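Trallberg votes to keep its peat bog wet

I got to the Trallberg town hall at 6:30 in the evening and the parking lot was already full, so I left the car by the feed store and walked. I've covered land meetings in this valley for nine years and I can't remember another one where people had to stand in the hallway to listen!

The question was what to do with Savwood, the 700 acres of bog and scrub forest north of town. Pimentel, the company that has held the digging rights there, wanted to drain another 420 acres and sell the peat for garden soil. The other plan came from Pridirance, a small land trust that wants to plug the old ditches, let the water come back up and leave the carbon in the ground where it is (peat holds an awful lot of it, and it starts leaking out as soon as the stuff dries).

The trust's plan won. The council voted for it a little after ten, and the room got so loud that I missed half of what the mayor said next.

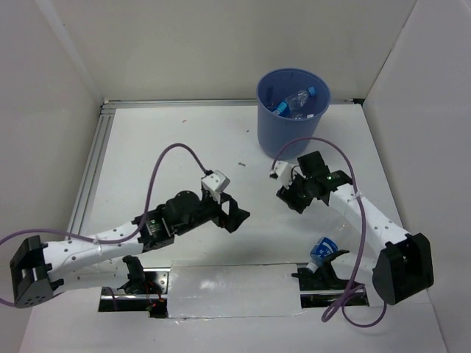
Before the vote we heard from Þórarinn Thoroddsen, a bog scientist who came over to walk the site in June and stayed on to help with the water maps. He talked for a good while about ditches, and I'll admit I was hooked. "You don't need to plant anything," he told us. "Block the ditch, wait for the rain, and the moss knows its job."

Not everyone went home happy. Pimentel had promised 70 jobs, and I talked to two brothers out on the steps who'd been counting on that work through the winter. They wanted to know who's going to pay them to watch moss grow, and I thought that was a fair thing to ask. Pridirance says it will hire local crews to build the dams, but it wouldn't give me a number, and I asked more than once.

The company can still appeal to the county. Its lawyer walked past me with a "no comment" and a pretty good poker face.

If there's no appeal, the first dams go in along the east ditch, the one by the old sheep road. I'm told it's muddy out there already, so I'm bringing the tall boots. The water maps are up on the wall in the library for anyone who wants a look.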